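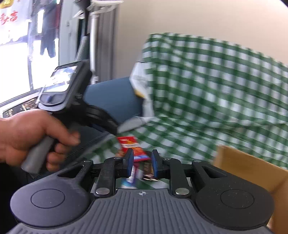 1/ Hard water and kettles, part two

Part one dealt with what scale is. This one deals with getting it off, and with how much the cleaning method matters to the metal underneath. Several of you asked for the working, so the working is included.

2/ Recap for those who missed it. Water that has passed through chalk or limestone carries dissolved calcium and bicarbonate. Heating drives off carbon dioxide, the balance shifts, and calcium carbonate drops out as a solid. It sticks best to the hottest surface, so the element or base plate gets the worst of it.

3/ My supply at Clorness tests at 300 mg per litre as calcium carbonate. The water company calls that "hard". Their leaflet has one more category above it, "very hard", and the boundary between the two depends on which page of the leaflet you read.

4/ At 300 mg per litre, a kettle holding 1.5 litres contains 450 mg of hardness per fill. Only part of that comes out on boiling, as some is permanent hardness (sulphates, mostly) and stays dissolved. Some of the rest leaves with the water as floating bits. What remains on the base is a small fraction of a gram. Multiply by a household's tea habit.

5/ Now acids. The usual choices are vinegar, citric acid, lactic acid and sulphamic acid. All of them dissolve carbonate. They differ in speed, smell, price and what they do if you forget about them.

6/ Vinegar. Acetic acid at 5 per cent. Works, slowly. The smell gets into plastic lids and seals and takes several boils to leave. Do not boil it. Heating vinegar gives you a faster reaction and a kitchen you can't stand in.

7/ Citric acid. Sold as a dry powder, keeps for years if the tub is closed properly. 25 g in half a litre of warm water clears a normal kettle. One warning: at high temperature and high concentration it can form calcium citrate, a white deposit that dissolves less readily than citric acid users would like. Warm water is enough. Switch the kettle off well before it boils.

8/ Calcium citrate is odd in that it becomes less soluble as the water gets hotter. If you have ever descaled a kettle with boiling citric solution and found a fine white film afterwards, that is a likely cause. Rinse with cool water and repeat with a weaker, cooler solution.

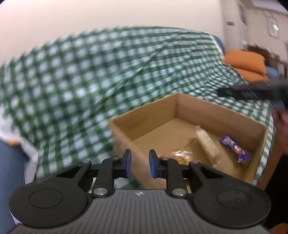
9/ Lactic acid. Found in many of the branded liquids. Calcium lactate is fairly soluble, so there is less trouble with secondary deposits. Costs more per gram of scale removed. I use it on the coffee machine, where the pipes are narrow and I can't see inside.

10/ Sulphamic acid. Strong, fast, odourless, and the one I would keep away from anything with a worn finish. Gloves and eye protection. Never mix it, or any other acid on this list, with bleach.

11/ On doses. Calcium carbonate has a molar mass of 100. Citric acid (anhydrous) is 192 and has three acid groups, of which the third is weak. Taking two as useful, one mole of citric acid deals with one mole of carbonate. So 1.92 g of acid per gram of scale, and 25 g has plenty in hand. The excess is there for speed.

12/ Time matters more than dose. The reaction slows when bubbles stop lifting the loose flakes. A stir with a wooden spoon at ten minutes does more than another spoonful of powder. Most of my kettles are clear in half an hour.

13/ Bongani Jacobs asked under part one whether scale wastes electricity. In an immersed element kettle, not much. The heat has nowhere else to go but the water, so the element simply runs hotter. What suffers is the element. A flat base plate is similar, with slightly more lost downwards.

14/ Where scale does cost money is in a combi boiler's plate heat exchanger. There the hot side keeps moving, and heat that doesn't cross the plate goes back round the circuit. Keeping the hot tap setting at 55 or below slows the build-up. (Stored hot water is a different case – cylinders have to be kept at 60 to control legionella, so leave those alone.)

15/ Filter jugs. The cartridges are mostly ion exchange resin with some carbon. They do reduce temporary hardness, and the capacity falls off gradually with use. The indicator on my Junda lid is a timer and knows nothing about the water. A test strip once a week tells you more.

16/ Magnetic conditioners clipped to the pipe. I ran one for 3 months and saw no difference in the kettle. One kettle in one house is not a trial, so take it for what it is.

17/ Birthe Brynjólfsdóttir tells me she has had the same kettle since she was a student and has never descaled it. Her water comes off basalt. I have asked for a sample.

18/ Part three will be on shower heads and tap aerators, probably Tuesday. If you have a rubber-nozzle shower head, rub the nozzles with your thumb before you buy anything.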